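Clutter on the target surface: how many demos before it stops mattering?
Posted by tolmar_k, April 12, 2023

We are collecting simulated pick demos for a bathroom set in Cetska. The arm is a Franka with the stock scene randomizer picking props for the toilet tank. I have 500 demos so far. The policy does fine with one or two props and falls apart on layouts like the one below.
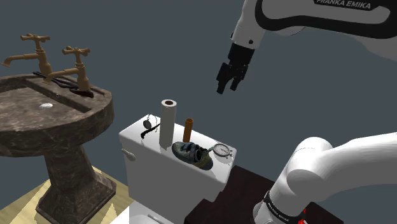 Start pose, gripper open, tank top with paper roll, shoe and stopwatch among the props.

Should I collect more of these, or cap the prop count?

Lozano
Don't cap it. We went to 2000 demos on a similar task and the crowded layouts did most of the work. Two things to check:
-- Is the start pose fixed? Jitter it, or the policy learns the approach by rote.
-- Are tall props always beside the same neighbors? A roll next to a low, flat item changes which approaches are clear.
Split train and test by layout seed, never by episode.

pevstead_sim
more data

Clolent
Replay your failures first. We had 14 bad layouts that were all props spawned touching each other -- raising the minimum spacing to 2 cm fixed most of them with no new demos.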